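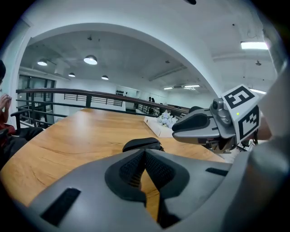 Small white and pale blue flowers in a white tray on a wooden table.

The cut-flower trade used to run on volume. Farzana Siriwardena grew up in it, on a property outside Jernau where her parents packed 400 bunches of chrysanthemums a day for the wholesale market. She now works a quarter of that land and sells almost nothing by the bunch.

"Mum thinks I'm mad," she says. "Then she asks what I got for the sweet peas."

Siriwardena sells by subscription. Households in town pay for a season up front and collect a bucket from the Sellia bakery every fortnight. They don't choose what goes in it. In May last year it was mostly foliage and seed heads, and she lost a few customers over that. The list now stands at 90, with a waiting list she has stopped adding to.

Imported roses still set the price at the supermarket, and small growers can't match it. What they can sell is the stuff that doesn't travel: cosmos, poppies, anything that bruises in a box. Wichai Thepsuriya, a florist in Jernau, buys from three local farms and drives out himself on market mornings. He pays more per stem and throws out less.

Water is the harder problem. The bore at Siriwardena's place dropped over two dry summers, and she has pulled out the hydrangeas. Her neighbour Ewan Baird has gone over to natives and everlastings, which he dries in an old shearing shed and posts interstate. He reckons the colour holds for a year if they're kept out of the sun.

Siriwardena has 21 rows of ranunculus to get in before the ground cools. She'll be planting by herself until the school holidays.

Related stories
Aranka Pap on pruning old roses
Dried, not dead: a season in the shed
What to plant in heavy clay
The last of the Skakuver market gardens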